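Fiction | Short reads
Reading time: 2 minutes

The Sorting

Trerkora paid by the accepted example, so Graciela Carrasco did most of hers before lunch, when the light was good.

The task that week was fruit. Pick up a piece, put it on the plate, let go, take the gripper away. Thirty goes made a set, and the office at Flirnthorpe wanted 500 by Thursday. Wycliffe Kioko had the other gripper. He was quicker than she was and lost more of them in checking.

"You're snatching," she told him.

"I'm picking it up."

"It'll learn to snatch."

He slowed down for six goes and then forgot. She squeezed the trigger, felt the fingers close, and lifted. Her mother had sorted tomatoes for Lozano for years and could tell a soft one without looking at it. Graciela had tried to do it her mother's way with the gripper and couldn't. There was no feeling at the end of it, only how far the trigger went.

At eleven Szabolcs Lengyel rang from the office. He had watched the morning's files.

"You hesitate," he said. "Before every one. Half a second, sometimes more."

"I'm choosing."

"Can you stop?"

She said she would try. She did a set without choosing, nearest piece first – then the next nearest. It went well enough. Wycliffe said it looked the same to him.

On the set after that she let herself hesitate again. Szabolcs rang back at two and said to leave it in. The model had started doing it as well, he said, and it was dropping less.

"Does it know what it's waiting for?" she asked.

He said he would have to get back to her. She put the phone down and picked up the gripper.

Filed under: Stories, Work

Recent stories
The Getbridge Ferry
What Yareli Carrillo Kept
A Room in July

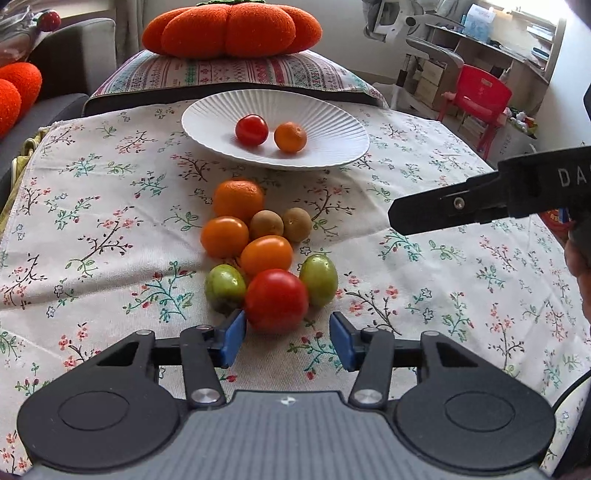
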